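Jedo Community Support
Ticket: Library shows 854 tracks, folder has 1000
Status: Solved
Category: Import and scanning
Product: Jedo desktop, music library on a Pelta network drive

First post, 7:40 pm

Hi all! First ticket here, after a very happy month of using Jedo for pretty much everything I listen to. I've been moving the Paulauskas tapes into it, a big pile of dance band and village hall recordings that came to our Skilham local history group on reels and cassettes. They are wonderful – there's a waltz on side two of the third cassette that I've played far too many times already.

The files were all transferred and tagged before I ever opened Jedo. The folder on the Pelta holds exactly 1000 of them, all FLAC, sorted by tape, then by side, then by tune. After a full import Jedo tells me it has 854. There's no error, and the progress bar goes to the end and says "Import complete."

What I've tried so far:

Restarted Jedo and ran the import again. Still 854.
Restarted the Pelta. Same again.
Played a few of the missing files straight from the drive in another player. They sound fine.
Checked that hidden duplicates were switched off in Preferences. They were.

I'd love some ideas, because the rest of it works so nicely.

Update, 8:25 pm

I switched on detailed logging and ran the import once more. The log is long but really readable (thank you to whoever wrote it). Jedo takes the files in batches of 200, so I expected one batch to have failed. All five finished. The missing tunes are scattered across them, with a couple gone in one batch and a great many in another.

I listened to a few of the ones that did make it in, to be sure the tags hadn't been crossed with the missing ones. Everything matched my notes, right down to the announcer coughing before the polka.

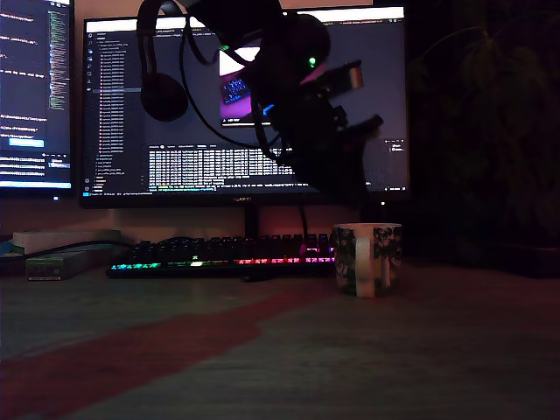 Will running the import again wipe the ratings and play counts I already have?
Ratings and play counts are kept in a separate file from the track list, so a repeat import leaves them alone. They are only cleared if you choose "Reset library" and confirm it.

Good to know, and I checked: my five-star waltz is still a five-star waltz.

Reply from Jedo support, 8:50 pm

Thanks for the detailed notes, and the collection sounds great. Could you search the log for the word "skipped"? At the detailed level it should give a short code after each file. Please also let us know which version of the network helper you have, listed under Help, then Components.

Update, 9:05 pm

Found them! There are lots of lines like this one:

skipped: path_len

The helper is the older one, from before the November release. And now that I look at what was skipped, I think I see it. Whoever typed up the cassette list gave every tune its full history in the title, so a single file name has the band, the hall, the dance, who asked for it, and whether it was played before or after supper. Put that inside a folder named for the tape, inside a folder named for the box, and the paths get enormous.

Reply from Jedo support, 9:20 pm

You've got it. The older helper skips any file on a network drive whose full path is over 200 characters, and it only mentions this in the detailed log. The current helper handles longer paths. To update:

1. Close Jedo completely, including the small icon by the clock.
2. Install the current network helper from the Components page.
3. Open Jedo and choose Library, then Rescan, with "Include previously skipped files" ticked.

Leave the drive connected until the scan has finished. If you would prefer not to update, shortening the top folder names will also work, though you'd need to point Jedo at the new location afterward.

Update, 9:55 pm

Went with the helper update. I had to close Jedo twice, as the icon by the clock was still there the first time. The tick box is also easy to miss – it sits under "Advanced," which is folded up when the window opens.

While the rescan ran I read through the skipped list, and it was a treat in itself. There's a whole run of schottisches from one harvest dance that I had completely forgotten about.

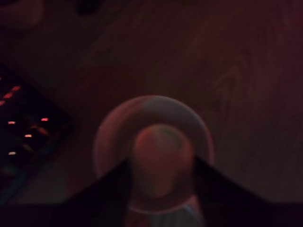

The rescan went through without a single skipped line, and the library now says 1000. I sorted by tape and compared the first and last tune on each side against the paper list, and they agree everywhere except one cassette, where the paper list itself has the sides swapped. I've fixed that in the tags.

Two small suggestions for the developers, if this is the place for them. Could the "Import complete" message mention that files were skipped, even without the reason? And could the Advanced section stay open once someone has opened it?

Reply from Jedo support, 10:10 pm

Both passed along. The first is already on the list for the import window, and I've added your ticket to it. Marking this one as solved, but it will stay open for replies for a while in case anything else turns up.

Last update, 10:15 pm

Thank you so much, that was quick! I'm off to make a playlist of the schottisches for the group.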